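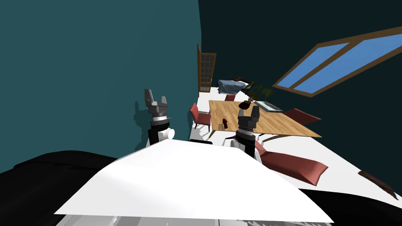
Reviews / Home and Shop Automation

Rolon Two-Arm Mobile Unit with Wameck Task Software: Table Clearing in Simulation

March 2021

Rolon sells a two-arm mobile unit for light indoor work. Wameck supplies the task software, and the two are licensed together. Before either company will ship hardware to a reviewer, they ask that the task set be run in the simulator that comes with the license. This review covers that simulator stage only, and one chore from it: clearing small items from a dining table.

The room is supplied as part of the package. It has teal and dark green walls, a white floor, and a wooden dining table with four red chairs. A potted plant and a flat gray tray are on the table along with the small items. It is a reasonable stand-in for a household dining area, and the chairs matter more than anything else in it, for reasons covered under Reach.

Installation

The package installs without trouble on a current desktop with a midrange graphics card. The license server needs to be reachable at startup and at the start of every batch. Ours dropped out twice in the middle of the night, and the software lost the queue both times. Rolon's support desk replied the next morning with a setting that keeps the queue on disk. It should be the default.

The task editor is plain and works well. A chore is written as a start condition, a goal condition and a time limit. Objects can be placed by hand or scattered within bounds. There is no undo past the last save.

Test method

We ran 91 trials of the same chore: pick up one named item from the table and put it on the tray. Item position was varied within the bounds given in the Wameck sample file. Chair positions were left as supplied. The time limit was 10 minutes per trial. A trial was scored as complete if the item was on the tray and everything else on the table was still standing.

Results

Of the 91 trials, 28 were completed. The remainder fall into two groups. The larger group never got a usable approach to the table. The smaller group reached the item and lost it, either while the fingers were closing or on the way to the tray.

A person does this job in a few seconds and usually carries three things at once. The software handles one item per cycle and returns both arms to the raised position before planning the next one. Most of the elapsed time in the completed trials went into planning and base movement. Arm motion itself was quick enough.

Reach

The arms are long and the wrists turn freely. With the body close to the table, either gripper can get to the near edge and the corners. The far half of the top is harder. The planner treats each chair as a solid block with a generous margin, and a chair in front of the table closes off most of that side. It will not move a chair. There is a "displace obstacle" option in the menu, but it is grayed out in this version, and the manual gives it one line.

The body has a broad flat top, and the planner keeps the arms well clear of it. That seems overcautious. A surface of that size would be a sensible place to set dishes down between the table and the kitchen, and the current release makes no use of it.

Grasping

Both grippers are two-finger parallel types. They suit items with upright sides. Low, shallow items are a weak point: the fingers have to come down close to the tabletop, and the clearance setting stops them short. Reducing clearance from the default improved pickup and also produced more contact with the table. We settled on a middle value and left it there for all scored trials.

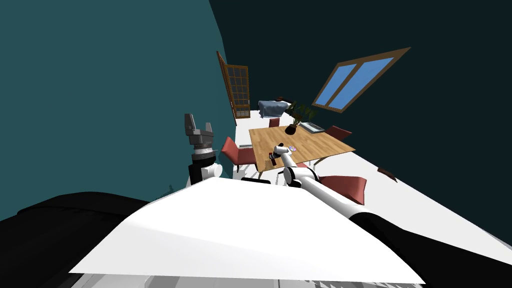

Arsalan Ghumman disagrees with the scoring. In his view a chore benchmark that leaves the chairs where they are is testing the floor plan as much as the machine, and he would pull all four back before the first trial and report both sets of numbers. He adds that on his own line at Sarncombe the fixtures are moved to suit the arm, and that a household buyer would learn to do the same within a week.

The point is fair for a shop floor. On a line, the bench, the bins and the part all sit where the process engineer put them, and a success rate like ours would be fixed by changing the layout. We reran a short batch with the chairs pulled back and the approach failures mostly went away. The grasp failures did not change. We have kept the supplied layout for the headline figure, as it is the one Rolon ships and the one closer to a house after dinner.

Coordination

The two arms are planned separately. While one works, the other is parked with its gripper up and open. Nothing in the sample tasks asks for both at once, and writing one that does requires the scripting interface, which is thinly documented. Buyers who want one arm to hold a bowl while the other scrapes it should look at the Lodhi controller, which costs more and has proper two-arm primitives, though its room models are poor.

Verdict

As a planning tool for people who already run arms in a shop, the package is worth the license fee. The editor is sound, the logs are complete and the failures can be traced. As evidence that a machine can clear a family table, it falls short. The next release is due in May, with the obstacle option enabled according to the release notes, and we will rerun the same 91 trials on it with the same clearance value.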